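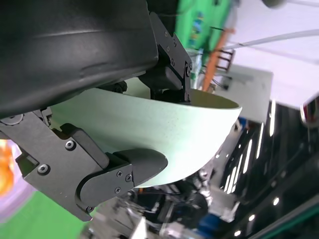
Para Milan Willems, a sopa de abóbora do ano passado estava boa, mas acabou cedo demais, e foi essa a primeira coisa que lembrou quando se voltou a falar do Jantar das Sopas de Lusmont. Tinha chegado depois das oito, contou, e já só encontrou pão, azeitonas e um resto de caldo de nabiças que, justiça seja feita, lhe soube muito bem depois da caminhada que fizera desde a estação com o vento pela frente.

Pois bem, este ano haverá sopa para quem chega tarde. O jantar regressa no próximo mês ao salão da antiga cooperativa de Lusmont, já com as janelas do lado do rio arranjadas (quem lá esteve em novembro, no magusto, sabe a falta que faziam!), e a organização decidiu dividir a noite em dois turnos, um às seis e meia e outro às oito e um quarto, com panelas próprias para cada um. No ano passado foram servidas 519 tigelas numa única noite, e as cozinheiras, que estavam de pé desde manhã cedo a descascar cenouras, acabaram a raspar o fundo aos tachos.

A ideia do jantar nasceu há muitos anos de uma coisa bastante simples, que era juntar as aldeias de Lusmont e Ravdale à mesma mesa no fim do inverno, quando as hortas ainda dão couves e nabos com fartura e já toda a gente está um bocadinho cansada de ficar em casa. Cada família trazia a sua panela, tapada com um pano, e passava-se a noite a provar um pouco de tudo e a discutir se o feijão se passa ou se deixa inteiro. A discussão continua acesa. Em Ravdale passa-se, em Lusmont deixa-se inteiro, e há casamentos entre as duas terras em que se fazem duas panelas.
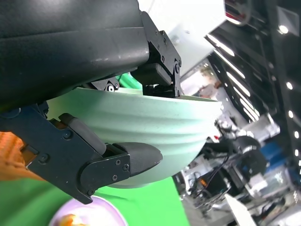 Alistair Leckie
Redação, Vida Local
7 mar. 2024

Estão inscritas 66 sopas, entre caldos verdes, canjas, sopas de peixe, cremes de legumes e três versões da sopa de castanhas, que costuma ser das mais procuradas pelos miúdos por ser um pouco doce. Haverá também uma mesa só para sopas sem carne, pedida por vários leitores em cartas que fomos recebendo ao longo do inverno e que encaminhámos, com muito gosto, para quem de direito. Quem cozinhar com aipo, leite ou marisco deve indicá-lo num cartão ao lado da panela.

O bilhete custa 3 euros e dá direito a provar as sopas que se quiser, com pão de centeio da padaria Grondari, que voltou a oferecer as fornadas, e uma fatia de bolo de laranja no fim. As crianças pequenas não pagam. Os bilhetes estão à venda na mercearia Baxter, na rua de baixo, e na própria padaria, mas só da parte da manhã, porque à tarde o balcão fecha para a limpeza do forno. Cada turno tem 200 lugares sentados, e convém dizer logo na compra qual se prefere.

Pede-se ainda a quem puder que traga de casa a sua tigela e a sua colher. As tigelas do salão chegam para o essencial, mas a loiça foi-se partindo com os anos, e lavar tudo entre um turno e o outro seria uma correria. Vale qualquer uma, de barro, de esmalte ou aquela lascada que está no fundo do armário, desde que leve uma boa concha. À entrada haverá fita e caneta para pôr o nome por baixo, que no ano passado houve trocas, e uma tigela azul com um galo pintado continua à espera do dono na mercearia.

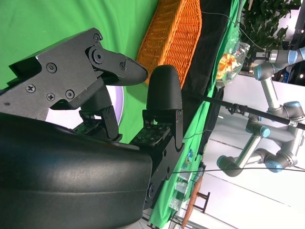 Quanto ao transporte, a camioneta de Ravdale faz uma volta extra a seguir a cada turno, com paragem no largo da fonte e no cruzamento do moinho, e o bilhete compra-se ao motorista como de costume. Quem vier de carro deve deixá-lo no campo da feira e subir a pé pela ladeira, que está iluminada, ficando a porta do salão livre para quem traz panelas pesadas. As panelas são recebidas a partir das quatro da tarde, pela entrada das traseiras, e há fogões para as manter quentes até à hora de servir.

Depois do segundo turno toca a concertina, como sempre, e votam-se as sopas preferidas da noite com feijões secos deitados em frascos. A sopa vencedora do ano passado, um caldo de grão com espinafres, volta a concurso. As inscrições de novas sopas podem fazer-se na mercearia Baxter até à véspera, ao meio-dia.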